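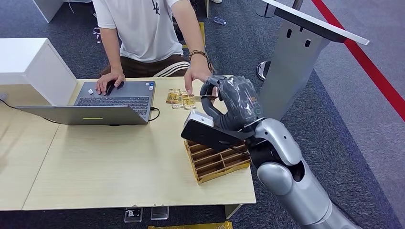

Gralgate open day, anyone else go?

skerk_28
Went on 17/10/2023 with my brother-in-law, who was promised coffee. The snack sorting demo was the best thing there, which tells you something about the keynote. Gold wrappers, one arm, one very patient guy with a laptop. I stood there for 11 minutes and would have stayed longer if my ride hadn't gotten hungry.

mottled_ox
Patient guy? He had his hand in the snacks as much as the robot did. I'd call that a duet.

skerk_28
He was resetting it between tries. You can't leave candy wherever it lands and call it a test.

Imke B.
I asked. Shivam Chaudhary from the demo crew told me it's meant to be shared, person and arm working the same table. Slow on purpose. The wooden tray is for a later stage they didn't show in my slot.

mottled_ox
"Slow on purpose" is also what I tell my boss.

tollgate75
Almost 2 hours on the bus for this and my group got the Clemavent talk instead. Is the handout online?

Imke B.
Not yet. Roswitha Seidel at the front desk has paper copies. She also has the leftover snacks, for anyone still on the fence.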